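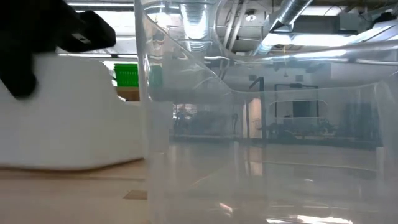
Wednesday, February 27, 2019

Bins again. Orathai wants everything from the back shelves moved into clear plastic by the end of the week, on the theory that people will put things back if they can see where they go. I have my doubts. We could see into the old jars perfectly well and there were still washers in with the wood screws.

Spent the morning on the big clear one. From across the room it looks fine. Up close, with the ceiling lights on it, I get mostly glare and a milky haze, and I would not want to tell an M4 from an M5 through that wall. Wiped a corner with a damp cloth, then with dish soap. Maybe a little better. Mwanaisha says the haze is in the plastic and I should stop scrubbing. She may be right, but I'd like to see a new one next to it before I agree.

The Arkier sheet says each bin holds 80 pounds. Flat on a bench, perhaps. Carried by the rim by one person, I doubt it. Put 39 pounds of offcuts in, lifted it twice, and didn't like how the sides bowed. Not going higher until Nuala has had a look.

The green basket stays. Slatted sides, so dust falls through, and it weighs nothing. Eimear calls it ugly, and I can live with that.

Labels: Ultan printed 200 of them. Paper ones, with the glue that let go in December. Asked him for the plastic kind and he said to use these up first. Stuck three on the bin at 2:15, will check tomorrow.

To do: ask Sheehan what one new bin costs without the lid. Find the other lid.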